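I have been trying to write this entry since before breakfast and it is now twenty past four, which tells you how the day went.

So, the sourdough. No, wait, the move first. The move is why the sourdough died, and it's also why I am sitting on an upside-down milk crate with a laptop on my knees eating crackers out of the sleeve. We have been in the new apartment for nine nights. I say "we" but it's me and the cat, and the cat has spent most of it inside the bathroom vanity, coming out at three in the morning to yell at the radiator.

The old place was 775 square feet and I complained about it for six years. The new one is smaller! I knew it was smaller, I signed the paper that said it was smaller, and I still stood in the living room on the first night holding a floor lamp and thinking, huh. The couch fits if you don't mind climbing over the arm of it to get to the window. I do mind, a bit, but the window is the whole reason I took this apartment. It looks down on the little park behind Grivis Street and there's a magnolia right there, practically in the room with me, and it's April, so you can imagine.

The commute is better too. It was 90 minutes on a bad day from the old place (two buses, and the second one a liar) and now I can walk to work if I leave before eight. I have left before eight one time. I got a coffee on the way from Prevby, the place on the corner with the green awning, and the guy asked if I was new around here and I got so flustered that I said "thanks, you too."

Anyway. Boxes.

I had a system. The system was that every box got a letter for the room and a number for how soon I'd need it, so K1 was kitchen, right away, and B4 was bedroom, who cares. I was so proud of this. I had a marker on a string around my neck. And then around midnight on the last night I stopped caring and started putting things in whatever was open, and that's how I have a K1 containing one spatula, my tax folder, a bag of fabric scraps and the shower curtain rings. The can opener is still missing. I have bought beans twice now, out of hope.

The starter was in a jar in a tote bag with the dish towels. I fed it the morning of the move and told myself I'd feed it again that night, and what I did that night was lie on the floor. By the time I found the tote it was day five and the jar had gone a color I don't want to discuss. Four years I had that thing. I got it going the winter my dad was sick and I fed it through two breakups and one very strange job. I did scrape a little from the bottom and give it flour and warm water, and I've been peeking at it every hour like it's in intensive care. There was one bubble last night. It may have been a bubble.

I also, while we're on the subject of things I'm not proud of, cried at the storage place. I've got a small unit there, and the code for the gate is supposed to be 2138, and I stood at the keypad in the drizzle punching in 2183 over and over until it locked me out, with my grandmother's sewing table sticking out of the back of a borrowed hatchback. A woman in a raincoat let me in with hers. I'd like to thank her, if she's out there. She didn't say one word about my face.

The getting rid of stuff has been the hard part. I went in thinking I'd be ruthless and I was, for one afternoon. Coats, easy. Mugs, easy (I kept eleven, fine, don't look at me). Then I hit the drawer with the letters and birthday cards and it all slowed right down. I read every single one sitting on the closet floor. I kept my aunt's, the ones with the recipe always squeezed in up the side, and I kept the postcard from Hong that says only "the soup here is better than yours." I let go of a lot of the rest and I've felt a little sick about it since.

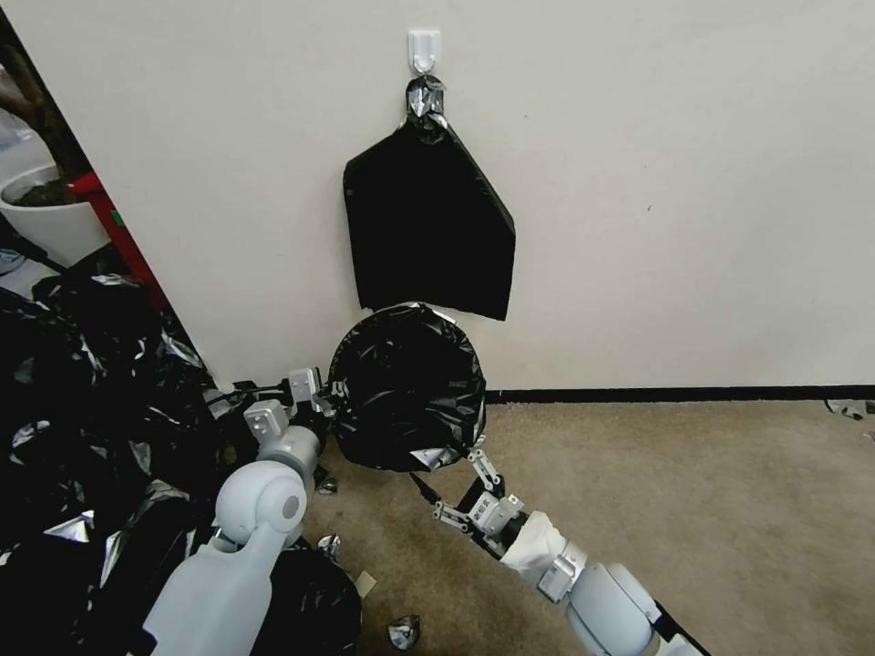 Ye-ji Song told me on the phone last night that I was doing it backward, and that you should never go through paper while you're moving, you should seal it up, haul it with you and leave it alone for a year, and then see whether you can even remember what's in there. If you can't, fine, out it goes without opening. I said that sounded cold. She said it was the kindest way she knew, and that I'd spent an entire afternoon saying goodbye to people who were still alive and had my number.

Well. I thought about that for a long time and then I texted three of them. One wrote back right away with a picture of her baby, who I did not know existed! He's enormous. He has her eyebrows. We're going to try to have lunch when she's in town, and I know everybody says that, but I've put it on the calendar in pen.

Other news, in no order. The bookshelf from Skurkby arrived with all its parts and instructions that I'm pretty sure belong to a different bookshelf. I got it standing. It leans very slightly toward the kitchen, like it's listening. I've put the heavy books on the bottom and nothing breakable near it, and if you come over please don't touch it.

The movers charged me $452, and I'd budgeted less, but they carried the sewing table up three flights without bumping it once and one of them got the cat to stop howling by humming at her. I'd have paid extra for the humming.

The upstairs neighbor plays the clarinet. I was ready to be mad about it. Then he played the same eight bars for an hour on the second evening, getting it wrong in the same spot every time, and when he finally got it right I clapped, alone, on my milk crate. I don't think he heard. It's been quiet since, so maybe he did and now he's embarrassed. I might leave a note. Is that weird? I think a note is okay if it's short.

The oven runs hot. I made one tray of cookies as a test and the back row came out like roof shingles. I ate them anyway. I've ordered one of those little thermometers you hang on the rack, and if the starter pulls through I want to be ready for it with a temperature I can trust.

What's left: the bedroom boxes, the bathroom shelf, curtains (I've been changing in the hall), the mail forwarding, which I did wrong and have to do again, and finding the can opener or giving up and buying one. I've also got to call the landlord about the radiator, so that the cat will have one less enemy.

It's gotten darker while I've been typing and the lamps in the park have come on under the magnolia. The cat just walked out of the bathroom on her own and got up on the couch. She's looking at the clock. Dinner's at six and she knows it, so I'm going to go check the jar again and then feed her a little early.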